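Hello again from Culldale! I promised a few of you I'd put this page up back in April, and it has taken me rather longer than that, mostly because Lalit kept finding one more thing he wanted to try. It's the gallery page for the gripper comparison, where we've been taking old desktop PCs apart and putting them back together with two arms, two makes of gripper and (eventually) two controllers. There's more chat than gallery, I warn you. I'm much better at typing than at picking up a camera.

If you only want to know which gripper we're keeping, skip to the bit headed "So which one".

## The contenders

**Kusau parallel gripper.** Electric, two fingers, very plain. You tell it a width and a force and it goes there. I've wanted to dislike it because it was the cheaper one and the manual is dreadful (page after page on mounting screws, one paragraph on force control), but it just gets on with things.

**Rasard adaptive gripper.** Fingers with a bit of give in them, so they wrap themselves round whatever you offer. Lovely to watch. Shakuntala Srivastava did all the fitting on this one and made a beautiful job of it, cable tidied away and everything, and I was a bit sad when we had to take it off again.

**Mohamedi controller.** Runs both arms from one box, or is meant to. Before that we had each arm on its own controller and a rather hopeful script passing messages between them. I'll come back to this because it ended up mattering more than I expected.

## What we were asking them to do

Everything was based on a repair job: open tower, lid off, lying on its side, and swap parts in and out. We settled on four tasks in the end. Seat a memory stick. Pick up a small circuit module from the fixture and put it back down where it came from. Pull a cable connector. Slide a drive caddy into its bay.

I'd have liked to do the processor as well, but Lalit Rathore (who bought the towers, and was therefore allowed a vote) said he wasn't having anybody bend pins until we'd proved ourselves on the cheap bits. Fair enough! It's still on the list.

We logged 441 attempts altogether. Of those, 335 were good enough to use in the comparison. The rest were thrown out for silly reasons, such as the tower having been nudged between runs, or me forgetting to press record, or an afternoon when the lamp was moved and the camera calibration went with it. I mention it because I've read a lot of gripper comparisons that only give you the tidy number, and I always wonder about the others.
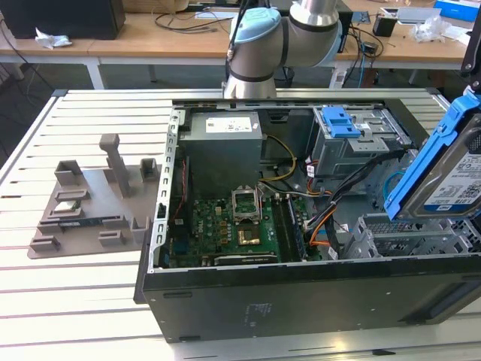

Drive caddies were the task I thought would be easy, and I was wrong for weeks. A caddy is a nice big thing to hold, it's light enough, and the bay practically has rails in it, so what could go wrong? The angle, that's what. You can't come straight down on it and you can't come in flat either, because there's always some bit of case in the way of a wrist or a knuckle, so the blue caddy has to be brought over tilted like that and then levelled out as it gets near the bay. Every degree you're out at the fingers turns into a good few millimetres at the far end of the drive. With the Rasard fingers the caddy would settle slightly as we tipped it, only a whisker, and then the leading corner would catch on the edge of the bay and the whole thing would stop dead. With the Kusau it stayed where we'd put it. I did my first proper happy dance of the project over a hard drive going into a slot.

The slotted table earned its keep here too. We can bolt the fixture plate down, take it off for cleaning, and get it back on the same slots without re-teaching every single position. If you're setting up something similar and wondering whether to spend the money on a proper slotted top, do it. I used a sheet of kitchen worktop on my last project and spent half my life measuring.

## Memory sticks

Ooh, these were closer than I thought they'd be.

The Rasard was the better of the two at picking the stick up, no contest. If it was lying a little crooked in the fixture the fingers sorted that out by themselves. Then came the pushing in, and memory needs a surprisingly firm shove, and soft fingers don't want to shove. They'd bow outwards and the stick would go in at one end and stay up at the other. Shakuntala got round it by seating one end, letting go, and pressing along the top edge with a closed finger, which is pretty much how I do it by hand. It worked well but it added 8 seconds a go.

The Kusau pushed beautifully, provided we'd picked up dead centre. If we hadn't, it pushed beautifully in the wrong place. One stick lost a little chip off its corner that way (rest in peace). After that we put a force limit on the downward move and had no more breakages, though we had plenty of polite refusals.

## Small modules

Rasard, Rasard, Rasard. Anything small and fiddly with components on both faces, I'd want the softer fingers every time. With the Kusau I was forever turning the force down, then dropping the thing, then turning it up again and wincing.

We did try sticking thin rubber on the Kusau fingers. It helped! It also wore through on the sharper edges, and we were changing it more often than I'd like, so I wouldn't call it a fix. Lalit has ideas about a printed finger with a notch in it.

## Cables

I don't want to talk about cables.

All right, briefly. Neither gripper is to blame. A cable is never where you left it, and by the time you've got the camera to agree where the connector is, the arm has brushed past the loop and moved it. We had one good trick, which was using the second arm to hold the bundle out of the way while the first went in for the plug. That's where the two separate controllers let us down. The message passing had a delay of more than 200 milliseconds on a bad day, so one arm would start pulling while the other was still thinking about holding. You can imagine.

Moving both arms over to the Mohamedi sorted the timing out in an afternoon. I'd spent ages comparing fingers, and the biggest single improvement on the cable task came out of a box under the bench. It does have its own annoyances. It won't let you jog one arm by hand while the other is running a program, and the start-up checks are so slow that I've taken to switching it on before I take my coat off. I've also had it forget its tool settings twice after a power cut, so write them down on paper, please, from one who didn't.

## So which one

We're keeping both, which I realise is a cheat.

The Kusau is going to live on the arm that does the drives and the pushing jobs. The Rasard goes back on the other one for picking up, tidying and anything that might snap. If I could only have one, for this kind of work, I'd take the Kusau and spend what was left over on nicer fingers. Shakuntala would take the Rasard and write cleverer moves for it, and given what she did with the memory sticks I wouldn't bet against her.

A few odds and ends people have asked me by email:

- We didn't use suction at all. I'd like to, for the drives especially, but I've got no air line at this end of the building.
- The towers are ordinary second-hand office ones. Check that the drive caddies come with them before you pay, as we had two arrive without.
- Yes, you can have the fixture plate drawings. They're a bit rough and one of the holders is a millimetre too tight, I keep meaning to redo it.
- The force limits we ended up with won't be much use to you unless you've got the same fingers and the same memory slots. Start low and creep up.

Next job is the processor, if Lalit will let us. I'm leaning towards the Rasard for lifting it out of its tray and I've no idea yet what to do about the little lever on the socket, so if you've managed that one with a parallel gripper, please write and tell me how!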